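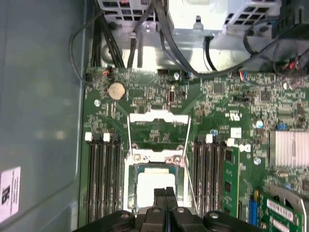 Re: [Druvska-list] CPU pull on the old Dell towers, order of steps?

Friday, June 23, 2023

Quick one before I run, sorry for the fragments. Answers go under the quoted bits.

> Got the side off mine last night, tower on its side on the bench. Before I touch the processor: do the memory sticks have to come out first? And how worried should I be about the pins? I've only done the old kind with the legs on the chip.

No, memory can stay. I pull it anyway if it's going in the Flullmont box, one less thing to catch a sleeve on. Latches at the ends, push out, stick pops up, done.

Pins: be worried. On these they're in the socket, the chip is flat underneath. Lever off its hook, let it come up slow, then swing the load plate all the way open so it can't flop back on you. Chip straight up. Straight down when it goes back. No sliding, no wiggling it into place.

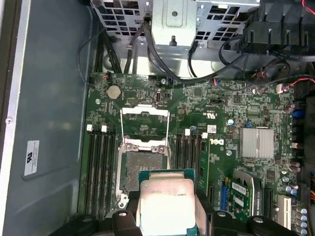

Hold it by the edges, and look for the notches before you lower it. If it doesn't sit flat under its own weight it's turned wrong, so lift it and try again. Do not let the load plate push it flat for you. I killed a board that way in December and I still have it on the shelf as a warning.

> Is it worth taking the graphics card and the power supply out as well, or can I work around them?

Work around them. Supply is nowhere near the socket with the case lying down. Unplug it from the wall obviously, hold the power button in for a bit, then start. Tuck the loose cables back so they dont drop over the board while your hands are full.
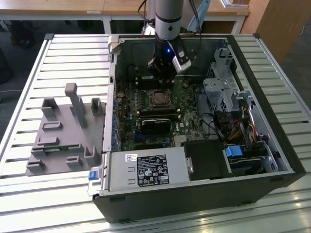
What goes where afterward

Bare chips in the clamshells, one each, not the sandwich bags. Write the model off the lid on the label before you close it. Empty sockets need a cover on them right away, there's a bag of the plastic ones in the Cirby drawer. Boards stay in the case unless the case is junk. Last count in the sheet was 213 towers in, 16 with no cover on the socket, which is 16 too many.

> What about the old paste? Mine looks baked on.

Alcohol and a coffee filter. Wipe from the outside in so it doesn't get smeared over the edge. Do it while the chip is still clamped in the socket, much easier than chasing it around the table. Go easy on the alcohol, damp not dripping. If it's really crusty, let the damp filter sit on it a couple minutes and then wipe agian. Never a screwdriver.
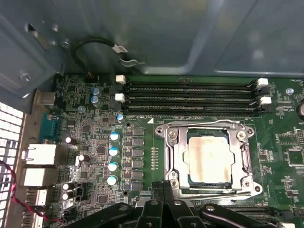 SUPPLIES

Paste: 4 tubes left, Kalogeropoulos order not in yet
Coffee filters: plenty
Clamshells: low, please flatten and return the ones you don't use
Socket covers: see above

Gotta go, will check mail tonight. If yours has a bent pin leave it alone and bring it Tuesday.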